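Handgriffe aufnehmen mit dem Handgreifer: So bringt ihr eure Kolleginnen und Kollegen ins Boot

Als wir bei Flarnholm angefangen haben, die Vorarbeit für unsere Packroboter selbst zu machen, dachte ich, das Schwierigste würde die Technik. War es nicht! Die Kalibrierung hatten wir an einem Vormittag im Griff. Viel länger haben wir daran geknobelt, wie man einen ganz normalen Arbeitstag so umbaut, dass Leute, die seit Jahren Beutel falten und Kartons packen, plötzlich einem Roboter etwas vormachen, und zwar gern. Deshalb diese Anleitung. Sie richtet sich an alle, die in einem kleinen oder mittleren Betrieb so eine Aufnahmerunde organisieren sollen und noch nie einen Handgreifer in der Hand hatten.

Was ihr vorher klären solltet

Setzt euch mit den Leuten zusammen, bevor das erste Gerät ausgepackt wird. Bei uns hat Müzeyyen Dağdelen aus der Verpackung gleich in der ersten Runde gefragt, ob sie sich da gerade selbst wegtrainiert. Eine völlig berechtigte Frage, und die Antwort muss schriftlich vorliegen. Bei uns steht drin: Die Roboter übernehmen das Vorfalten und das Einlegen der Beutel, die Nachtschicht in der Verpackung entfällt, und alle aus dieser Schicht wechseln bei gleichem Lohn in die Tagschicht. Wer aufnimmt, bekommt die Zeit als Arbeitszeit und wird aus der Stückzahl herausgerechnet. Das Letzte klingt nach Kleinkram, ist aber der Punkt, an dem es in der ersten Woche geknirscht hat.

Klärt auch, wer auf den Aufnahmen zu sehen sein darf. Gesichter werden bei uns verpixelt, und zwar bevor irgendjemand aus der Technik das Material öffnet.

Schritt 1: Die Aufgabe klein schneiden

Nehmt euch keinen ganzen Arbeitsplatz vor. »Bestellung packen« ist viel zu groß. »Beutel vom Stapel nehmen und flach hinlegen« ist gut. »Becher von links nach rechts stellen« ist für den Anfang sogar noch besser, weil man dabei das Gefühl für die Finger bekommt (man greift am Anfang ständig zu früh zu, wirklich alle!). Schreibt jede Teilaufgabe auf eine Karte, mit Anfangszustand und Endzustand. Mehr braucht es auf der Karte nicht.

Schritt 2: Den Platz einrichten

Ein Tisch, der nicht wackelt, und gleichmäßiges Licht. Wir arbeiten gern in Fensternähe, dann aber mit eingeschalteter Deckenbeleuchtung, damit die Schatten nicht über die Tischplatte wandern. Räumt nicht klinisch auf. Rommel Evangelista, der bei uns die Modelle trainiert, hat mir das dreimal erklären müssen: Der Roboter soll später auch dann klarkommen, wenn im Hintergrund Leute herumlaufen und nebenan Kartons stehen. Kabel auf dem Boden gehören trotzdem aus dem Laufweg, das ist schlicht Arbeitsschutz.

Schritt 3: Marker und Finger prüfen

Der Würfel mit dem schwarzen Muster muss sauber sein und fest sitzen. Fettige Fingerabdrücke mit einem trockenen Tuch abwischen, keinen Reiniger nehmen. Dann den Greifer ein paarmal langsam öffnen und schließen und auf die schwarzen Gummiauflagen schauen. Steht eine Ecke hoch, tauscht sie gleich. Erst danach wird die Aufnahme gestartet, und ihr haltet das Gerät einen Moment ruhig, bevor ihr an den Tisch geht.
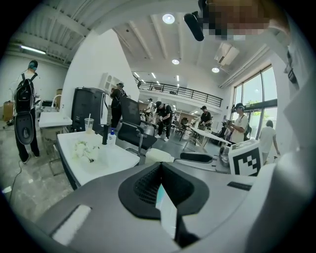
Greiferfinger mit Markerwürfel, dahinter die Arbeitsplätze an der Fensterseite.

Schritt 4: Aufnehmen

Karte lesen, Ausgangszustand herstellen, Handgriff ausführen, kurz stillhalten, fertig. Arbeitet in eurem normalen Tempo, eher eine Spur ruhiger. Wenn etwas herunterfällt: aufheben und weitermachen, die Aufnahme bleibt drin. Gerade solche Korrekturen sind Gold wert, und hier merkt man auch, wie viel Erfahrung in den Händen steckt. Müzeyyen streicht einen Folienbeutel mit der Unterkante glatt, bevor sie ihn öffnet. Das stand in keiner Arbeitsanweisung! Seit wir es aufgenommen haben, steht es drin, und die neuen Kollegen lernen es gleich mit.

Wechselt nach jeder Karte die Person oder wenigstens die Hand. Das Gerät ist nicht schwer, aber nach einer Stunde spürt man es im Handgelenk. Unser Plan sieht 67 Durchgänge pro Person und Tag vor, danach ist Schluss, auch wenn es gerade gut läuft.

Schritt 5: Sichten

Das Sichten macht bei uns nicht die Technik allein. Dienstags um 14 Uhr sitzt Hatice Kahraman mit jemandem aus der Verpackung vor dem Bildschirm, und beide sortieren aus. Die Technik erkennt, wenn der Marker verdeckt war. Die Verpackung erkennt, wenn der Handgriff Murks war. In der ersten Runde hatten wir 1173 Aufnahmen, davon flogen 294 raus, die meisten davon wegen verdeckter Marker. Ärgert euch darüber nicht, in der zweiten Runde sah das schon viel besser aus.

Was sich im Alltag ändert

Blandine Jacquet leitet die Schichtplanung und musste am meisten umwerfen. Die Aufnahmestunden liegen jetzt fest am Vormittag, weil nachmittags die Abholung drängt. Zwei Kolleginnen haben sich zu Anleiterinnen weitergebildet und bekommen dafür eine Zulage. Ein Kollege wollte nach zwei Tagen nicht mehr aufnehmen, das war ebenfalls in Ordnung, er packt weiter wie vorher.

Wenn ihr die Kärtchen für die Teilaufgaben nachbauen wollt: Unsere Vorlage hat zwei Felder und passt auf eine halbe Postkarte. Druckt sie auf festes Papier, die dünnen rollen sich nach einem Tag auf.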